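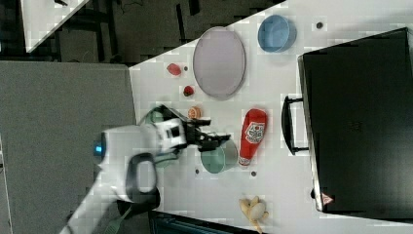
How to get tea and coffee stains out of plastic bowls and cups

Plastic tableware picks up stains faster than china, and scrubbing makes it worse by scratching the surface. Soaking works better.

You will need bicarbonate of soda, washing-up liquid, a soft cloth and a basin.

1. Rinse the bowl in warm water and wipe away any grease.

2. Mix 3 tablespoons of bicarbonate with a little water to make a thick paste.

3. Spread the paste over the stain and leave it for 28 minutes. Old marks may need an hour.

4. Rub gently in circles with a damp cloth, then wash and rinse as usual.

5. Leave to dry upside down on a rack.

Tomato stains often fade further if the bowl is left on a sunny windowsill for a day or two. Don't use wire wool, and never mix bleach with other cleaners. If a smell stays behind, repeat steps 2 to 4.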